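Tatus is a tabletop sandwich-building kit for small robot arms, put together by the Brutthorpe workshop Bawa and sold mainly to colleges, hobby groups and small research labs. It gives an arm a burger to build, from the bottom bun up, using real ingredients. The kit has won a good deal of affection among its users, partly because the task is so easy to grasp and so surprisingly hard to do well!

The kit is a set of racks, rails and upright supports that go on any flat white table, with a metal tray in the middle as the building area. Ingredients stand on edge at the sides, which lets a two-fingered gripper take them by their faces. The arm is not included. Bawa lists 12 parts in the standard box and gives a setting-up time of 90 minutes for a first attempt, though practised owners manage it far sooner.

Stations on both sides of the tray, with the bun, filling and salad set out:

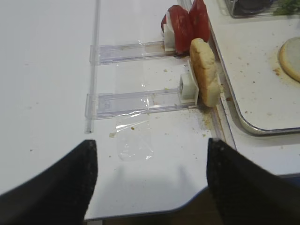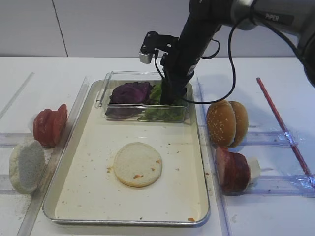
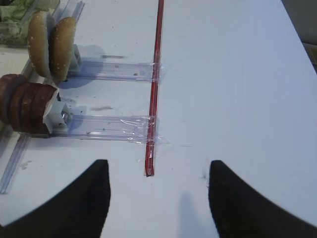

Salad is widely thought to be the hardest part of the course. A leaf has no fixed shape, it clings to its neighbours, and a grip that suits a slice of tomato may bring up three leaves or none. The Tatus handbook suggests leaving it until an arm can place buns and meat without help, and many groups spend most of a term on this stage alone.

The first version, known as Culwood after the street where it was made, held everything flat in shallow dishes. Arms struggled to get a fingertip under a slice, and the upright stations of Tatus 2 were the answer. They are a lovely piece of plain thinking, and cheap to mend too: most owners patch a loose joint with clear tape and carry on.

The full kit costs £195, and spare rails are sold singly. Reviewers have praised the handbook and the sheer fun of the thing, while grumbling (fairly enough) about the cleaning. Crumbs get into the rail channels and need a small brush. Food has to be bought by the user, and tomatoes in particular should be firm and sliced on the thick side. A version with a lidded salad box is planned for December.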